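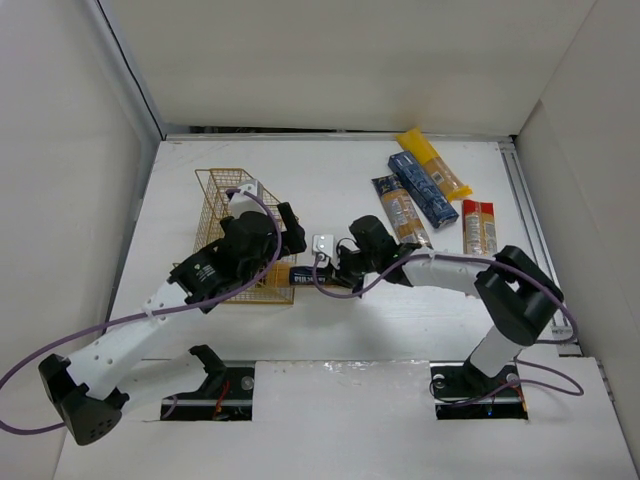 Come compare grippers with us! Paid sessions at Zimomcombe

Hi! I run the two-arm bench at Zimomcombe, and I'm looking for people who would like to spend an afternoon driving a pair of small robot arms and telling me which gripper fingers they hate least. You don't need a degree, you don't need to write code, and you don't need to have touched a robot before. If you've ever tried to get a bag of spaghetti into a full shopping basket with your left hand, you've got the right background.

What we're comparing

We have two sets of fingers. The Tavo set is the one we've been living with for a while: stiff, simple, easy to bolt on. The Fahmy set is newer and has a bit more give in it. I have my own favorite and I'm not going to tell you which one it is until you've finished (I've been told my face gives it away, so I'll be sitting behind you).

The job is packing groceries. One arm works at the wire basket, the other picks up pasta packages and brings them over, and you're in charge of both. Dry pasta is a great test item, by the way. The packages are long, they're slippery, they bend a little when you lift them by one end, and the clear windows give the fingers a different surface from the printed parts. Boxes behave nothing like bags. And the basket is all thin wire, so a finger that's a bit too wide or a bit too eager will catch on the mesh. I've done it more times than I'd like to write in an ad.

What a session looks like

You'll get a short practice run, then a block of packing with one set of fingers, a break with decent coffee, and a block with the other set. Half the group starts on Tavo and half starts on Fahmy. Between blocks I swap the fingers myself, and you're welcome to watch or go stretch your legs. Afterward you fill in a form and we talk for a few minutes. I really do want the grumbling - "it felt mushy on the boxes" is more use to me than a row of fives.

Plan on 3 hours, door to door. We pay $100 for a completed session, and if you have to stop partway through you'll still be paid for the time you put in.

Who I'm hoping to hear from

Adults with reasonable use of both hands who can sit at a desk for a while. Glasses are fine. Left-handers, please write in, I never get enough of you! I'd especially love some people who pack or stock shelves for a living. Gamers are welcome too, but I can't fill the whole list with you.

Please skip this one if you've worked on either set of fingers, or if you've already done a session on our Millumon controller. Everyone in this study uses Millumon, and I need you all starting from the same place. If you applied for that one and didn't get a slot, you're fine to try again.

The room can get noisy when the servos are working hard, and we record the arms, the table and your control inputs. We don't record your face or voice. Your notes get filed under a number, and I'm the only one with the list that matches numbers to names.

How to sign up

I have 48 places. Send a message through the contact form on the Zimomcombe site with "gripper sessions" in the subject line, and tell me which hand you write with, whether mornings or afternoons suit you, and anything you need from us to be comfortable (step-free access is no problem, and the chair goes up and down). I'll reply with the consent form so you can read it at home before you decide.

Sign-up closes 10/1/23, and sessions run until December. We're in Room 77, and the bell for it sticks, so give it a good long push.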